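19 February 2019

Bench day. Acrylic tray, white sheet, board. Started just after breakfast and stopped when the light went.

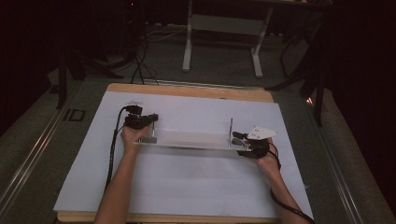

Setting up

Board down first, pale side up, then the white sheet over it with a strip of wood left showing along the far edge. The sheet will not lie flat at the top left corner. I have tried weighting it overnight under the Willems catalogue and it comes back up by mid-morning. Clear acrylic on bare wood is hard to see at all, so the sheet stays, fold included.

The tray is the long shallow one from Hellmont, with a thin metal post at each end. Washed it in lukewarm water with one drop of washing-up liquid and left it to drain on its side. Paper towel marks this grade of acrylic, so soft cloth only. Two old scratches on the underside, neither deep enough to catch a fingernail.

Handling

Lifted from both ends, level, a little off the sheet, then down again. Held for a count of 10 each time. The walls show only as pale lines against the white, so I judge height by the shadow. When the shadow is even from left to right the tray is level, near enough. A spirit level laid across the base agreed with the shadow on the first three lifts and I put it away after that.

The right end wants to go down first. I noted the same in the January pages and blamed the board. Turned the board end for end before lunch and there was no change, so the board is cleared. Swapped the tray round after lunch and the left end then went down first. It follows the tray. I suspect one post is set slightly further out than its partner, but the steel rule was not good enough to show it and the calliper battery is flat.

Did 70 lifts before lunch and 70 after. The running total in the back of this book now stands at 161, which includes the short session with the Gokberg tray that I gave up on. That tray is too deep for the shelf in any case.

Posts

Checked both for play by finger. The left is tight. The right turns a few degrees and stops. I have left it alone until I know what thread it is. The Provorer sheet gives a length and a finish but no thread, and forcing a nut into acrylic is how the last tray got its crack.

Wiped both posts with a dry cloth. Some dullness near the foot of the right one, possibly old adhesive. White spirit is out of the question that close to the acrylic. Will try warm water and patience.

Still to do

Calliper battery.
Measure post to end wall, both ends, inside and out.
Cut a new sheet from the roll, with a margin wide enough to tape at the corners.
Ask Hellmont for the thread size, and the price of a second tray while I am at it.
Felt for the shelf. The present piece has gone thin at the front and the trays slide on it.

Left the sheet on the board. Tray dried, wrapped in the soft cloth and put on the upper shelf, marked end to the wall. Swept up and had soup. If Hellmont are slow to answer, the posts can wait until April.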